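From: Esi Darko
To: Harkow Allotments list
Date: May 2018
Subject: Re: Clay at the bottom plots

Lamisi Amoah wrote:
> Has anyone got squash to do well down by the ditch? I dug in
> compost in December and it's back to being a brick already. Senyo
> says raised beds, but I don't want to spend 225 dollars on lumber
> before I know it works.

Hi Lamisi, hi all,

Oh, I feel for you! I had plot 22 for years before I moved up the hill, and that clay nearly finished me. Squash will grow in it, though (mine did, eventually), so please don't give up yet.

What changed things for me was leaving the fork in the shed. I used to dig every chance I got, usually when it was too wet, and ended up with clods like bowling balls. Then Bontu talked me into just piling leaves on top and letting the worms get on with it. I was very rude about this idea for a whole season and then had to apologize to her over a bucket of zucchini. 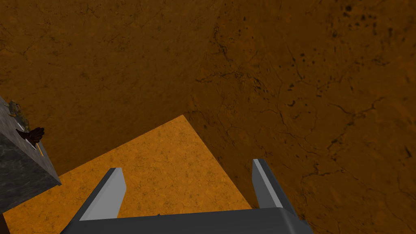 Reading time: 2 min

So, squash. Dig one hole per plant, a good bit bigger than you think you need, and fill it with the best compost you can lay hands on. Rough up the sides of the hole with a hand fork or the roots will go round and round as if they were in a pot. I plant on a little mound too, because the ditch end floods whenever it rains hard over at Bonsu.

Mulch as soon as they're in! Straw, grass clippings, old cardboard, whatever you've got. Once that clay bakes and starts to crack, the water runs straight down the gaps and your poor plants get none of it.

As for raised beds, Senyo's are lovely, but he waters them twice a day in July and I'm far too lazy. Maybe try one small one and see?

Etornam, are you still getting leaf mold from the Undberg yard? If there's a load coming I'd split it with Lamisi. I can bring the wheelbarrow as long as somebody pumps up the tire.

Esi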